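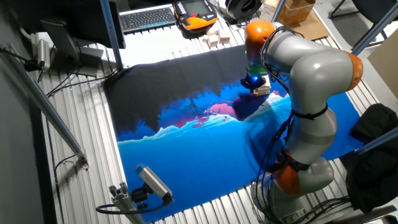 Printed fabric mat on the aluminum tabletop, small wood block on top

Thread: Fabric mats for Drolleck, I'm a convert

yetunde_isah
Posted in July, 9:40 pm

OK so I have been playing Drolleck on a bare dining table for years and I finally got a printed fabric mat, and wow, what a difference. Cards pick up so easily! Dice don't go skating off into the kitchen! I had mine done at Skatlow, the print place by the bus depot, from a file I put together myself with the river map and the three market spaces down the left side.

Questions for people who've had one longer than me:
1. Do you hem the edges or leave them raw?
2. How do you get fold lines out?
3. Has anyone washed one??

drawpile69
Hem them. I left my first one raw and it shed threads into every box I own. A narrow double fold is plenty and you can do it by hand while watching something.

Fold lines: iron from the back, low heat, no steam until you've tried a corner.

ese_o
Fabric is lovely to look at but I went back to rubber after one winter. Fabric creeps. You lean on it to reach the far market and the whole river shifts two inches. Then somebody's barge is in the wrong town and you get to argue about it for ten minutes.

yetunde_isah
Ha, the barge argument happens at our table on any surface. I do get a bit of creep though. I've been putting that grippy drawer liner underneath and it helps a lot, but it does make the mat look lumpy.

cirillo_fan
Metal tables are the worst for this if they're smooth. Mine has grooves and cloth still slides. Bulldog clips on the corners, done. Also seconding the hem.

(Ese, rubber mats stink for a month. I will not be taking questions.)

ese_o
A week, tops! Unroll it in the garage. And it lies flat the minute you put it down, which I can't say for any cloth mat I've ever met. I had the Osex one, the heavy canvas, and it had a ridge down the middle the entire time I owned it.

drawpile69
Was it stored folded? Canvas never forgives you. Roll it printed side out on a cardboard tube, the kind wrapping paper comes on. Mine has been through 200 games at least (we keep a log, it's a sickness) and it's as flat as a bedsheet.

yetunde_isah
Printed side OUT? I've been rolling it in! Going to redo it tonight.

mossy_meeple
Washed mine in the sink with cold water and dish soap after a coffee disaster. The blues faded a little, the greens are fine. Would not put it in a machine. Dry it flat or you'll get clothespin dents, ask me how I know.

Also does anybody have the file for the expansion map? The link in post 2,041 of the big Drolleck thread is dead.

ese_o
I have it, will message you. It's sized for a rubber mat, so add an inch all around if you're hemming.

cirillo_fan
So Ese is helping people make cloth mats now. Noted.

ese_o
I contain multitudes. Still says rubber on my table.

yetunde_isah
Re-rolled it and clipped the corners, game tomorrow at 7. Will report back on creep. Mossy, which dish soap?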